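Ronholm Bench Set
README and data card

Maintained by Nestor Aquino, with corrections from Consolacion Padilla, most of which were about Nestor's spelling.
Last revised Jul 20, 2022

What you have downloaded

This is a set of 188 short recordings of people picking things up and putting them down with a hand-held gripper. They were made at Estura, where the day job is taking in returned sporting goods, deciding whether they can be sold again, and putting them in the right tote. The recordings are meant for teaching the arm at the sorting bench (a Nautiyal, if you have the same one) to do the dullest part of that.

The set is named after the building. The building was named after a street, and the street is closed.

If you came for the short version: balls, small boxes, shin guards, one tote at a time, on a white board. If your robot needs to fold a tent, you want another set, and please write to us when you find it.

Why we made it

Management bought the arm before anyone asked the bench what it should do. The brochure said "up to speed in a week." The arm spent its first week pointing at the wall. After that, a few of us were asked to show it how the job is done, and showing it meant doing the job with a gripper in one hand, slowly, over and over, while the returns piled up behind us.

So the people on the returns bench are the authors of this data in a fairly plain sense. Their names are in the credits file because Consolacion would not sign the release without it. She has worked the bench for 21 years and had some views on being described in the first draft as "operator 2."

What's inside

recordings/ has one folder per recording, with video and gripper opening over time.
notes/ has whatever the person holding the gripper wanted to say afterward. Some of these are long.
splits/ has the train and test lists. Please don't shuffle them and then write to say your numbers are better than ours.
credits.txt has the people.
Ziltley/ holds the conversion scripts. It is the name of the tool and also the sound Nestor makes when it fails.

How the recordings were made

Each recording starts with the fingers open and the object on the board. The person brings the gripper in, closes it, lifts, moves to the tote, and lets go. Recordings that ended in a drop are kept and marked "drop" in the notes. We argued over this. The argument for throwing them out was that they look bad. The argument for keeping them was that things get dropped on the bench every day, and an arm raised only on success stories would be the only one on the floor.

Tennis balls come first in the folder order. They are easy to see against the board and forgiving to squeeze, and a return carton usually has a few loose ones in the bottom whether or not the customer bought any.
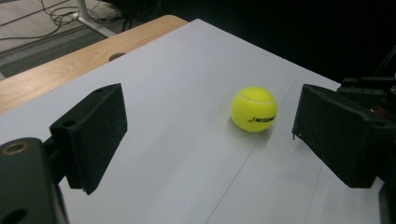
Tennis ball on the white board, between the open gripper fingers.

Pencil lines on the board are not labels. Do not train on them as if they were. One early model took a strong interest in lines and had to be started over.

The shadows are real and we left them alone. The bench lights are overhead and nobody was going to pay for a studio. If your setup is lit from the side, expect some confusion the first day, mostly yours.

What changed on the bench

People ask about this more than they ask about file formats, so it gets its own section.

Nobody was let go. That was put in writing before the first recording, at the request of the bench, and the letter is still taped inside the supply cabinet. What did change is who does what. The arm takes loose small goods on the early shift. People do everything else: anything in a bag, anything with straps, anything that smells, and every decision about whether an item can be resold. The arm has no opinion on mildew.

Wrists are better. Two people who used to wear braces by the end of the week have stopped, and they would like it known that they also got a new chair.

The pace is stranger. With the easy items gone, what reaches a person is all hard items, one after another. A ball used to be a small rest between two hockey bags. We didn't see that coming, and the daily target was set back when balls still counted toward it. It has since been lowered, after a meeting that took longer than recording the whole first folder.

There is also a new job called "arm lead," which means standing near the arm and pressing the button when it stops. It rotates every 2 hours. It was going to be a full-shift post until Nestor tried it for a full shift.

Known problems

Gripper finger wear was not recorded. The fingers were in use throughout and picked up dust and scuffs along the way. If your model cares about the look of the fingers, clean yours less.

Left-handed recordings are scarce. There are 8, all by the same person, and they are the best in the set.

Printed lettering on goods can come out reversed in the video. Ziltley has a flip option. The flip option flips the video and leaves the gripper data alone, so read the script before you trust it.

The notes are unedited apart from the removal of last names and one recipe. The tone varies. Comments about the arm are the opinions of the people who had to teach it.

Uses we are fine with

Training and testing pick-and-place models. Teaching. Showing your own management how much hand work goes into a week of "automatic."

Uses we are not fine with

Timing people. The recordings are slow on purpose, and the speed of a hand in them says nothing about how fast anyone works. An earlier copy of this set was borrowed by someone in planning for exactly that, and the resulting chart claimed the bench would clear one carton per afternoon. The timestamps are now relative to the start of each recording, and the planning folder no longer has access.

Changes in this version

Fixed the test list, which had one recording in it twice.
Renamed "operator" to "author" everywhere. If your scripts look for the old field, they will break, and Consolacion says good.
Added the missing notes for the shin guards.

Contact

Leave a message at the returns desk at Estura, marked for Nestor. He reads them at lunch. Bug reports with a recording number get answered first. Requests to make the arm wave at visitors are filed with the tents.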